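Open day at the Prosau linen mill

The mill at Prosau opens its doors twice a year, and in December I finally got a place on the morning tour. The train from Miltska takes 46 minutes and leaves you at the bottom of the hill. From there it is a short walk along the river to the main gate, where they check your name and hand you a pair of earplugs.

Our guide was Naledi Magagula, who runs the finishing department. She started us in the flax store, a long brick shed that smells like hay and a little like tar. The bales come in from three growers and are graded by hand before they go anywhere near a machine. She let us pull some fibers apart, and the difference between a good bale and an average one was easy to feel, even with cold fingers.

The weaving hall was the loudest part of the visit. Most of the looms are modern, but two older ones still run for narrow goods – glass towels, mostly, and ribbon for a bookbinder. Bheki Pretorius has looked after them for years and makes many of the spare parts himself. He stopped one so we could look at the reed, then started it again and went back to his coffee.

Dyeing is done in small lots. A standard lot is 360 meters, and anything shorter costs more per meter. The colors are kept in a card file, with a swatch stapled to each recipe, and the oldest cards go back to the Steyn family, who owned the mill before the present company.
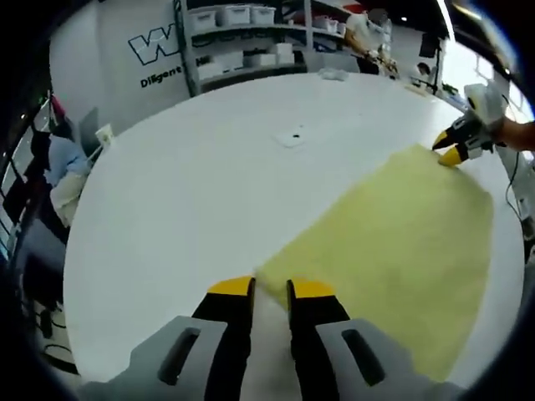
Finishing takes longer than I expected. The cloth is washed, softened, stretched to width and left to rest overnight before it is cut. Hemming happens upstairs in a room with north windows. Mitered corners are still folded by hand, and Fatima Coetzee showed us how to press the crease before turning the edge. My attempt came out crooked.

Lunch was soup and bread in the canteen, included in the ticket. The shop is across the yard. Seconds are sold at almost half price, and the faults are marked with a bit of red thread. I bought two napkins and a tablecloth from the Nova range.

The tour ends at one. There are stairs throughout and no elevator to the hemming room, so call ahead if that matters to you. The next open day is in spring, and booking is by phone only.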